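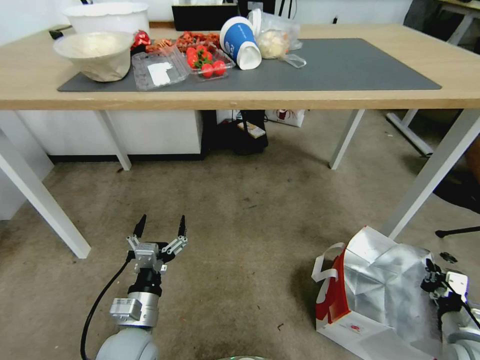
## Takeaway packaging talk - Tolham traders night

Speaker notes, 2019-12-07. Keep moving, they want the bar open.

- Thank Tolham council for the hall. Say it FIRST this time
- Who I am: ran a lunch counter in Lollance, now do packaging audits for small food shops
- Hands up who knows what they spend on containers a year? (wait. don't fill the silence)

## The 4,000 bit

- Lollance shop, one year, 4,000 clamshells. Cafe, no dinner trade
- I'd have guessed half. Invoices in three different folders, never added up
- Lids ordered seperately from bases, two suppliers, sizes didn't match. Laugh here hopefully

## What the bin audit showed

- August, Tevley arcade, bins behind the food court. Gloves, tarp, bad smell
- Clean plastic in with the food scraps = whole load to landfill
- Labels the worst. Paper label on clear tub, sorter at the depot hates them
- Paper cups: plastic lining, most kerbside programs won't take them. Tell people to ring their own council, rules differ
- Bag inside a tub inside a bag. Everybody does it, me included
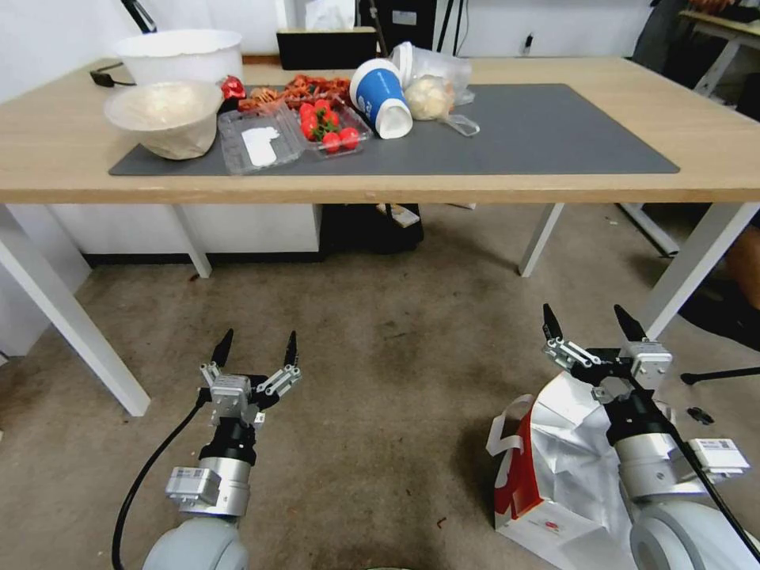 - so the question for each item is does the customer need it to get home. Bun going two doors down doesnt need a bag and a lid
- Ask at the counter. "Bag with that?" Train the casuals to ask, takes a week to stick
- Loose tomatoes, rolls, anything with a skin: tongs and paper

## Pillai tubs (slow down, main point)

- Pillai = the returnable tub trial. Deposit $2, back when you bring it in
- 122 tubs out in the first month, 100 came back. Better than I'd bet on
- Missing ones mostly the small size, people keep them for screws and nails
- Washing: needs a proper rack, and somebody's name on the roster for it. Tevley tried without, tubs piled up in the sink by arvo
- Health inspector fine with it, bring the letter, show it round

## Questions they'll ask

- Cost up front? Be straight, it hurts the first quarter
- BYO containers: yes, your call, put a sign up
- Compostable stuff: only if your area has a green bin that takes it. Check!!
- sign-up sheet by the urn, leave pens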